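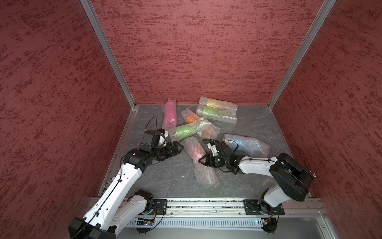

Slide 1. Bubble-wrapped items on a grey floor, two robot arms, red walls.

Speaker notes: "Do we need another boxing?" Club evening talk, Jokedley Model Society, May 24, 2024

Start without the slide clicker. Say hello, say the talk is forty minutes if nobody argues and longer if they do.

Opening question for the room: who has bought the same kit twice because the box was different? Wait for hands. Put own hand up.

What I mean by a rebox. Old plastic, new lid. Sometimes there is a fresh decal sheet, sometimes a small extra frame of parts, sometimes a bit of etched brass. The main mouldings are the ones you already own. I have nothing against this as a business. Moulds cost a fortune and a firm has to earn it back. My complaint is with the way it gets sold to us.

Slide 2. The words on the box

Read out the phrases slowly: "new parts", "new tooling", "improved", "limited edition".

"New tooling" may mean one frame out of nine. "New parts" may mean parts that were new to a different boxing, years back. "Limited edition" tells you very little unless the number is printed somewhere. The Wamow 1/72 trainer was limited to 2,000, according to the lid. I have seen it on the shelf of every shop I have walked into since. Either it was a lot of boxes for that subject or somebody stopped counting. Pause here, they usually laugh at the Wamow one. If they don't, move on.

Slide 3. Case one, the Wamow trainer

Original kit: 109 parts. Rebox: the same 109 plus 4. Say the figures twice, people at the back miss them.

The extra four are two seat cushions, a different aerial and a blanking plate. The aerial is good. The cushions are too wide for the seats, and I had to take a file to both. The blanking plate covers a hole that isn't there on this version of the moulding, so leave it in the bag.

Price went up by a third. The panel lines on the wing roots had gone soft, which I put down to mould wear, though I only have two examples to compare and would like to hear from anyone with an early one. Hand round both wings now. ASK FOR THEM BACK.

Slide 4. Case two, the Barkum twin-engined bomber

A better story, and I went in expecting to moan. Barkum changed the nose glazing and both engine cowlings, and the clear parts are much thinner than before. The fit at the front is tight but it goes together.

What they left alone is the tailplane, which has been wrong since the first issue. Too short in the chord. Every review at the time said so. If you are already cutting steel for a new nose you could look at the tail. Somebody will say that only a rivet counter would notice. Fine, but you notice it from the side, across a room, with the lights down.

Instructions: step 7 still shows the old cowlings. Follow the drawing and you will glue the exhausts in upside down. I did one side. Show the model from the good side first, then turn it round.

Slide 5. Decals

Often the real reason to buy. My view is that you should price the sheet by itself. If an aftermarket sheet plus the kit in your cupboard comes to less than the rebox, you have your answer.

Ondrejka sheets: thin, good colour, slow to let go of the backing paper. Give them longer in the water than the leaflet says. The red is see-through over dark camouflage, whatever the advert claims, so put white underneath. I have not tried them over bare metal and won't pretend to know.

Slide 6. Before you pay

Find a photo of the sprues, not the box painting. Check the date on the frame if somebody has posted one. Look for the part count of the earlier issue. Be wary of reviews that came out before anyone had time for the glue to dry. A review that stops at the bagged parts is an advert with a ruler in it, and I include two I wrote myself in February.

Also check whether "optional parts" are optional for your version or left over from another one. The Barkum box has 120 parts you will use and a whole frame you can't.

Slide 7. Where I might be wrong

Say this bit properly, don't rush it. Reboxes keep kits in the shops. A newcomer doesn't care that the plastic is old if it was never sold near them before. Second-hand prices drop when a reissue comes out — good news for anyone except the chap with six in the loft. And some worn moulds still give a nicer model than some new ones.

I would still like the part count of the previous issue printed on the side of the box. It would cost nothing.

Questions

Likely ones: filler for the Barkum wing joint (I used superglue and talc), whether Wamow will do the two-seat version (no idea, and I don't believe the forum), and where the paint mix came from (eye, in daylight — not a recipe).

Collect the wings. Table needs clearing before the raffle.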